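Finell Golf Club — Winter Series updates
11/29/08

1/ The club confirms that the opening round of the Winter Series will go ahead on the Gesen course. Preferred lies are in operation on all fairways. Players should report to the starter before going to the first tee.

2/ The field is limited to 90 players, drawn in groups of 3. Entries received after the draw go onto the reserve list in the order they arrive.

3/ The 12th hole will play from the forward tee. Work on the back tee continues, and the club asks players to stay off the new turf — including those looking for a ball.

4/ Play was halted twice in last year's opening round for frost. Should that happen again, the siren will sound once to stop play and twice to resume. Putting out after the first siren is not permitted.
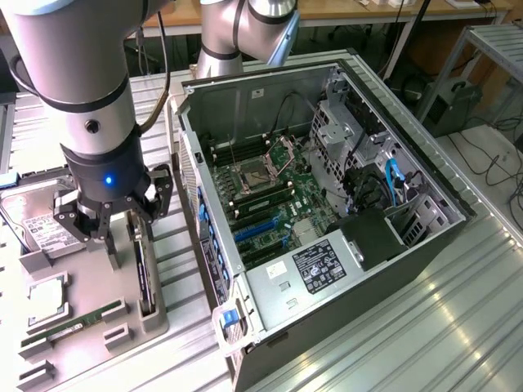
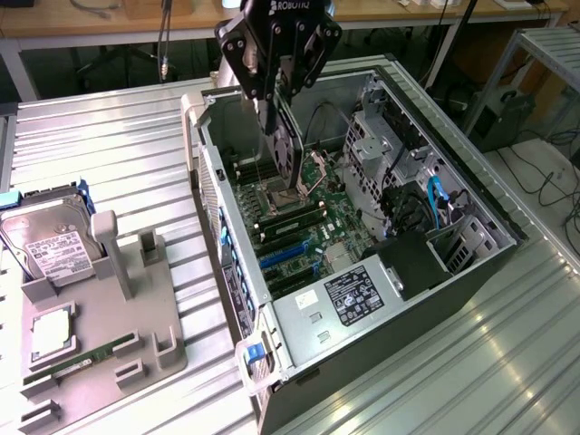 5/ SCORING AND RESULTS
Cards must be signed by player and marker and handed in at the scoring desk. A card left in the locker room will not be counted. Results will be posted on this account once all cards are checked.

6/ Ties for first place will be settled by a play-off over the D'Souza loop, starting at the 10th. All other ties will be decided on the back nine.

7/ We use this site to collect cookies that help us improve your visit. By continuing you accept our cookie policy. OK | Read more

8/ The second round moves to Torard in January. Players who complete both rounds will qualify for the pairs final. One round alone does not qualify, whatever the score.

9/ Handicap limits are unchanged. Players with a handicap of up to 33 may enter, and a current certificate must be shown at check-in.

10/ Spectators are welcome on the paths beside the 1st, 9th and 18th. Dogs must be kept on a lead. The lower parking lot is reserved for players until the last group has gone out.

11/ Tee times are now on the notice board in the clubhouse. Requests for changes should go to the club office in writing — the starter cannot alter the draw.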